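2022-12-05

Office diary, Brurkside Public Safety Oversight Office

The morning was given to the transfer register. The police service had sent over its return of surplus defence equipment at the end of last week, and I had undertaken to read it in full before the members met in the afternoon. It runs to 47 entries. Most are of no great interest: field dressings, blankets, folding stretchers, a quantity of rope. The armoured carrier is still listed under general transport, although this office asked in writing that it be moved to the restricted schedule, and I have marked the line once more.

The difficulty with the return is the same as in former years. Each item is shown with a date of receipt and a place of storage, and the column for use is left blank in all but a handful of cases. Where it has been filled in, the wording is "operational". I do not consider that an adequate account. The terms under which the service accepts equipment require a stated purpose at the time of request, and a report on use at the end of each year. The first of these is generally complied with. The second has never been done properly in the time I have held this post.

Mr Stüber telephoned before noon. He speaks for the service on supply matters and is always courteous. He explained that the blank column reflected an absence of use, and that he saw no sense in writing "none" against every line. I replied that a reader cannot tell "none" from "not recorded", and that the members would take the same view. He agreed to return a corrected sheet, though he would not be held to a day. He also asked whether the night-vision sets might be discussed in closed session. I told him that I would put the request forward but could not support it, the number held having been printed in last year's report.

The members assembled at the Nernier Street office, the larger room at Grube House having been let to the licensing section. There were five present and two apologies. The minutes of the previous meeting were agreed with one correction to the spelling of a name.

Item 3 took up the greater part of the afternoon. Amirhossein Asadi had prepared the paper on acquisition without prior approval and presented it clearly. His argument, as I noted it, is that equipment which costs nothing to obtain passes outside the controls that would apply to a purchase. A new patrol car goes through the budget, is debated and may be refused. A second-hand armoured vehicle arrives on the signature of one senior officer, and the first the public hears of it is when it is seen on the road. The paper goes on to point out that the cost is only deferred. Fuel, tyres, storage, insurance and the training of drivers all fall on the ordinary budget, and none of it is shown in the return.

There was some resistance. One member felt that the paper dwelt too much on appearance, and that officers attending an armed incident are entitled to whatever protection can be found for them. Mr Asadi did not dispute this. He said that his recommendation would not prevent the service from holding a protected vehicle, and was directed at who should decide the matter and when. I thought this fairly put. The objection was recorded at the member's request.

The chair then asked about the incident at Putus, where the carrier was sent out in support of a search warrant. I read out the summary supplied to us. The vehicle stood at the end of the lane for the whole of the operation and was not required. Nine residents have since written to this office, and their letters are measured in tone. Several say that they were given no explanation, then or afterwards, and one asks whom she ought to have telephoned. I was unable to answer that question and have taken it away. 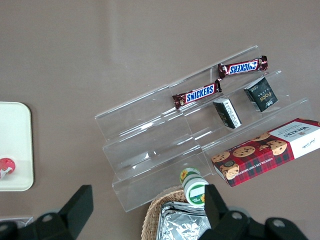
It was resolved that the service be asked to give notice of any request for controlled equipment before the request is made, and that items in the restricted schedule be subject to the agreement of the members. The resolution was carried with one against. It has no binding force -- the service may decline -- but a refusal would have to be given in writing and would be published with our report.

The second resolution, on the return of equipment not used, was held over. Mr Asadi is to find out what the return procedure requires and who bears the cost of carriage. My own understanding is that the service must pay, and that this accounts for a good deal of what sits in the store.

I stayed on to draft the letter to Mr Stüber while the wording was fresh. It asks for the corrected sheet, the running costs of the carrier, and the written instruction under which it was sent to Putus. I have allowed until the middle of January for a reply. A shorter letter went to the resident who had asked about the telephone number, to say that her question has been passed on and that she will hear from me again.

Left the building at around 9, the side door being locked, by way of the yard.

Recent entries
Visit to the Grube Road equipment store
Complaints received: summary for the autumn quarter
Body-worn cameras and the retention of footage
Notes on the draft pursuit policy
Public meeting at Putus: arrangements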